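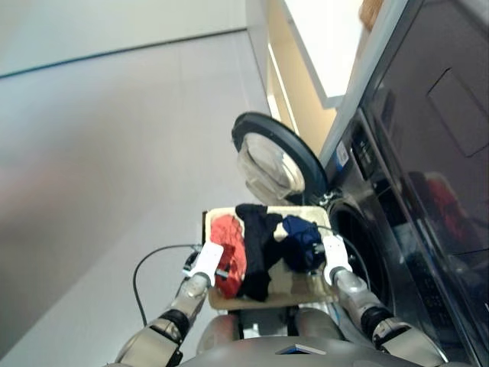 Front-loader, with a tray of clothing on the way in or out.

Laundry safety walk-through, Clellinis building
Checked by: Lizelle Radebe
Season: April, before the vents get their spring cleaning
Marks: OK / FIX / WATCH

I do this list once in spring and once in fall, with a flashlight and low expectations. Comments follow each item. If you use the list in your own home, skip the parts about neighbors.

WASHERS

1. Hoses free of bulges, cracks and drips.
FIX. The cold hose on washer 2 has a blister the size of a grape. Last fall's comment says "small blister, keep an eye on it," and it would seem we did. New braided hose ordered from Flasico. Until it comes, close the valve when you're done.

2. Shutoff valves turn by hand.
OK. One squeals. A squeal is a pass.

3. Machine level, all feet touching the floor.
WATCH. Washer 1 still travels during spin. Someone has wedged a folded takeout menu under the front foot, and it has helped, so the menu stays until I can get a wrench on the locknut.

4. Door seal clean, drum empty between loads.
OK on the seal. Inside the fold of the gasket: a collar stay, a dime and a very tired almond. Please run a finger around the gasket before you start. Front-loaders keep whatever you give them.

5. Door left ajar after use; child lock on where small children visit.
WATCH. Both halves of this rule are correct and they don't like each other. Leave the door open a hand's width for air, and shut it if you have a toddler along.

6. Detergent pods stored high, in a closed container.
FIX. They were in a glass candy jar. A pretty one. I have moved them to the locked cabinet, and whoever owns the jar can have it back for candy.

SORTING AND LOADING

7. Pockets checked for lighters, batteries and pens.
FIX. Two lighters in the lost and found since fall. A lighter in a dryer is the item on this list I lose sleep over, and I sleep well as a rule.

8. Oily rags and kitchen towels kept out of the dryer.
WATCH. Cooking oil doesn't all wash out, and warm towels left in a heap can heat up on their own. Wash them twice, hang them up. The massage studio on the ground floor has been told this by me, in person, with hand gestures.

9. Care labels read before high heat.
WATCH, permanently. Anything with a foam or rubber backing stays out of the dryer altogether. 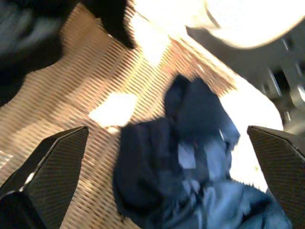
Dark navy, bunched up. Look for the label before you pick a setting.

10. Walkway clear, baskets off the main path.
FIX. I counted on a clear path to the door and met a drying rack instead. Baskets are fine beside the machine you're using. They are less fine in the doorway at 7 in the evening, when the whole building remembers it owns socks.

11. Floor dry, drain open.
OK. The drain took a bucket of water without complaint. The mat by the sink curls at one corner and has been taped down, again. 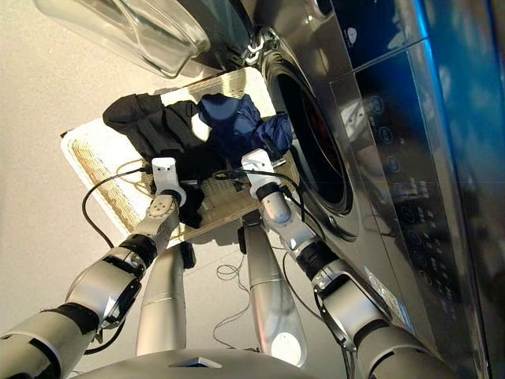
Mkhize Street Household Notes, Vol. 7, No. 4

DRYERS AND VENTING

12. Lint screen cleaned after each load.
FIX. I peeled off a sheet of lint you could have mailed. There is a sign. The sign is at eye level, it has a drawing on it, and I would like to know what else it needs.

13. Duct is metal, short and uncrushed.
FIX. The dryer was pushed back against the wall by someone with strong shoulders, and the duct behind it is now shaped like a bow tie. Pulled forward and reshaped. A strip of tape on the floor shows where the front feet belong.

14. Outside flap opens when the dryer runs.
OK, once the nest was out. Last year's nest, no tenants.

15. Dryer not left running overnight or in an empty building.
WATCH. The Jotik timer shuts off the dryer outlet at 11 p.m. Two people have asked me how to get around it, and I have become hard of hearing. 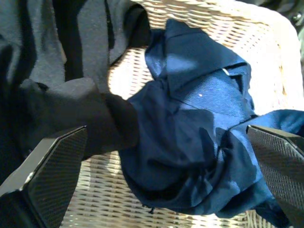

That leaves the electrical side, which took longer than it should have, mostly on account of the extension cord.

ELECTRICAL

16. Machines plugged straight into the wall.
FIX. Orange cord, garden type, running behind the sink. Removed. It is in my hall closet and can be collected by anyone willing to give a name.

17. GFCI outlet by the sink trips and resets.
OK. It also trips the radio, as I learned during the ball game.

18. Smoke alarm tested, extinguisher gauge in the green.
OK on the alarm. The extinguisher is good, but it had a bathrobe hanging on it.

Open fixes go on the door as a list. Cross them off if you do one, and initial it so I know whom to thank or follow up with.

RELATED
Cleaning a bathroom fan without a ladder
Spring walk-through: stairs and railings
Water heater checklist
What goes in the battery bin

COMMENTS

thirdfloorpat
The candy jar was a gift and I stand by it. Will pick it up tonight.

M. in 7
Is item 13 why my towels took three cycles? I thought I just had ambitious towels.

Lizelle Radebe
Yes, crushed duct. Try them now – one cycle should do it.

gutterball
We used this at my mother's place and found a foil duct held on with masking tape. She says it worked fine for years. Replaced it anyway.

M. in 7
One cycle. Thank you. Also the cord isn't mine.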